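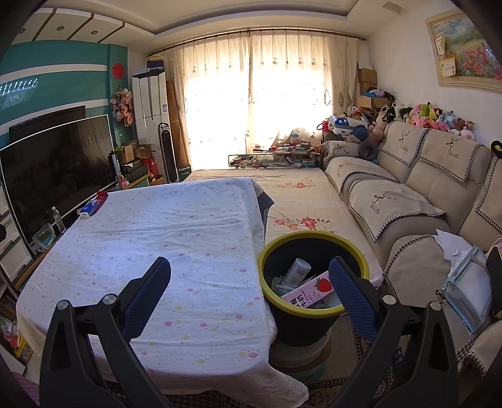
What should you look at first when you're choosing between two hand-held grippers?

The finger pads, according to Vesna Stojanovska, and only after that the weight, the camera and everything the brochure wants to talk about.

I rang Vesna on a Monday, just after lunch, expecting a quick half hour. We were still going when it got dark (it was November, so that's less impressive than it sounds). She runs the testing side at Hunia, a small outfit that tries out grippers for people who'd like to know what they're buying, and she had just finished a long comparison of two hand-held models, the Ratent and the Varma. I'd read her write-up twice and still had a page of questions.

I started with the obvious one: which did she like better?

"Oh, the Varma, for the first ten minutes," she said. "It's lighter, the trigger is lovely, you feel terribly clever. Then your thumb starts to ache. The Ratent feels like a garden tool when you pick it up, and by the end of the afternoon I'd forgotten I was holding it."

Her test is simple enough to do in a living room, and most of it does get done in people's homes. Each gripper goes through 30 everyday objects, and each object gets 12 tries: walk up, open the jaws, close them, lift, put down somewhere else. Bottles, cartons, socks, soft toys, a bag of rice. She repeats the lot with different pads, and then again with different people, and by the time she'd finished this round she had 2,753 separate grasps to go through.

"I watched every one," she said. "I'm not proud of it. My tea went cold a lot."

What surprised me was how much of the difference came down to the pads. She'd tried a smooth set and a textured set on both tools, and with the smooth ones the plastic bottles gave her endless bother, especially empty ones.

"An empty bottle is a horrible thing to pick up. It weighs nothing, so you'd think it's easy, but it dents and then it springs back and then it's under the sofa. With the textured pads you can be gentle. You don't have to squeeze the life out of it."

And cartons? "Cartons are kinder. They've got corners. If you come at a carton square on, you'd have to try quite hard to drop it. Come at it from above and at a slant, and that's where I saw the Varma twist. There's a bit of play at the pivots and it shows up right at the fingertips."

She's strong on rubbish bins, which I hadn't expected to spend twenty minutes on. Picking something off a clear table tells you very little, she reckons. Picking the same thing out of a bin, with other bits leaning on it and a rim in the way of your jaws, tells you nearly everything - how wide the fingers are, whether you can see past them, whether the tips meet properly when they're only just closed.

"People want to test on blocks. Fine, test on blocks, and then go and test on whatever's in your kitchen bin."

We got on to cameras. Both tools carry one up behind the jaws, and both makers send out a wide lens, but the Ratent's sits a touch further back, so the fingertips and a good deal of the room are in view together. Vesna prefers that. The Varma gives you a closer look at the object and she found it fine for small things, less so when she had to walk across a room and find her way to the next spot.

"If the recording is going to be used to teach an arm, the arm needs to know where the table was," she said. "I had one session where all you could see was my own two fingers and a bit of carpet. Very artistic. No use to anyone!"

The controller side was less cheerful. Hunia uses the Trindo box to log the jaw opening, and it had dropped out on her 63 times over the whole comparison, nearly always with the Varma plugged in. She swapped the cable, swapped the battery, swapped the box. In the end she taped the connector down and the drop-outs mostly stopped, so she blames the socket, though she was careful to say she'd only had one Varma to try and it might have been a bad one.

I asked whether she'd told the makers. She had, and they were nice about it, and they're sending her another.

Would she buy either with her own money? A long pause. "The Ratent, with the textured pads, and I'd wrap something round the handle for my hand. I've got quite small hands and whoever drew that handle hadn't met me."

She's starting on the second Varma next week, same objects, same order, and she has promised to ring me when she's got past the bottles. I've asked her to do the smooth pads first this time, and she called me a name I won't repeat.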